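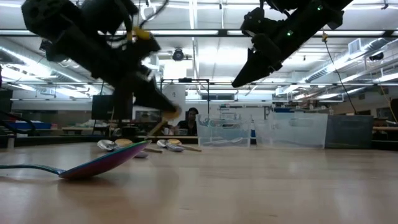
Review: Vuron gripper finger kit on a two-arm sorting cell

We run a two-arm tabletop cell at Helthorpe that sorts small household items into bins. For the last stretch it has been spoons - wood, plain silver metal, and a few with a colored metallic finish. The original fingers on both arms were worn at the tips and due for replacement, so we bought the Vuron finger kit and fitted it to both sides. What follows is how the installation went, what maintenance it needs, and whether I would buy it again.

What you get

The kit has 2 pairs of tapered fingers, a bag of screws, a tube of thread locker, a hex key and a folded instruction sheet. We paid $58 per pair. The sheet is printed small and the torque values are on the back, under the warranty text, where I missed them the first time. The fingers themselves are well made. The edges were clean and the mounting faces sat flat on our brackets with no shimming.

Installation

Plan on 38 minutes for the first arm. The second one goes faster. I did it in this order:

Park the arm with the gripper open and cut power at the cell, not only in software.
Remove the old fingers and wipe the mounting face with alcohol.
Fit the new fingers with the screws finger tight.
Close the gripper by hand until the tips meet, then tighten the screws a little at a time, side to side.
Power up, home the gripper, and reset the closed position.

The last step matters most. Our old closed value carried over from the previous fingers, and with it the new tips pressed together hard enough to trip the motor overload. The instruction sheet gives this one line. It should be a boxed warning.

Check the cable slack while you are in there. On our cell a thin cable hangs from under the right arm and curves down behind the bins. I ran both arms through their full reach by hand before turning the program back on, and moved one clip on the left arm where the cable was rubbing.

How it handles spoons

Spoons are harder than they look. A wooden handle is thin, but it has some grip to it, and the new fingers hold it well. Metal is another matter. A polished handle that arches up from the table is easy to get under, but it can turn in the fingers once it is lifted. We lowered the lift speed and moved the grasp point closer to the bowl, and most of the turning went away.

A glossy tabletop does not help. Overhead lights and the spoons themselves reflect in it, and our vision setup sometimes put the edge of a bowl in the wrong place. A matte mat would probably fix that. We have not tried one yet.

Over the test period I logged 1,088 picks across both arms. Nearly all the drops were metal spoons, and most of those came before we changed the grasp point. I would not blame the fingers for them.

Looking after it

Wipe the tips at the end of each shift. Wood leaves a fine dust that cuts the grip on the next metal piece. Check the screws after the first day and then once a week. One of mine had backed out slightly after the first day, on the arm where I had skipped the thread locker. Re-home the gripper any time you touch the screws.

Tip wear so far is light and even. The left arm shows a little more than the right, as it does more of the picking in our program.

What I did not like

The hex key is soft and started to round off on the second arm. Use your own. Spare screws are not sold separately, so losing one means buying a hardware bag from Rajput, the distributor, and waiting for it. The sheet has no diagram for the cable route at all.

Compared with the Flanono set

We had a pair of Flanono fingers on the right arm before this. They cost less and have a softer tip, which was better on bare metal for the first few weeks. After that the tips started to peel and we were gluing them back on. The Vuron fingers grip a bit less at the start but stay the same, and I would take that trade on a cell that runs every day.

Verdict

Good fingers, average paperwork. If you already know how to reset a closed position, you will have no trouble. If you don't, read the back of the sheet before you power up - I have ordered a second kit for spares.

Contact | Copyright Helthorpe, November 2021 | Back to top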